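## 3. Cable routing and dust – desktop refurb, unit two

The Holtenar towers came to us as a batch from the Buker store room. Task was to see if an old desktop could be made easier to service without buying new parts. Budget was £56 for the whole group, most of it went on ties and thermal paste.

We started with the side panel off and wrote down what went where before unplugging anything. Took longer than planned. The Potgieter worksheet says to label both ends of every lead, we only did one end on the first machine and regretted it when it came to the front panel connectors.

Main problem in all of them is the wiring. Power leads are longer than they need to be and get pushed into whatever gap is left, so you can't reach the board without moving a bundle first.
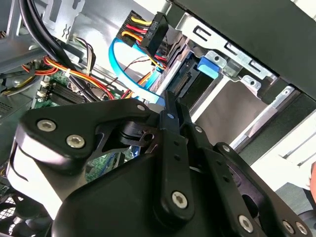
*Fig. 4 – Open case with the black cable bundle and the orange, red and yellow wires, green motherboard lower left.*

Routing plan was as follows:

- thick black bundle back against the chassis, tied in 2 places
- coloured harness kept separate so it can be traced
- thin wires last, they snag on folded metal edges
- nothing crossing a fan

Fan grilles were cleaned with a soft brush, then short bursts of air with the blades held still. Vented panels washed in the sink and left overnight. Do not skip the drying.

Timing – first strip-down and rebuild took 147 minutes, including a hunt for a dropped screw. Target in the Jukow brief was up to 300 for a beginner group so we were well inside that. Second machine was quicker but we didnt write the time down, which is a gap in the results.

### 3.1 Problems

Sheet metal edges are sharp, gloves too thick for the small headers. One person held the torch while the other did the connectors. Next time a magnetic tray and a head torch.

Also the memory had to be reseated after the rebuild, no beep and no display untill that was done. Not sure if we knocked it or if it was already loose. Temperature readings still to be added – see appendix B when its finished.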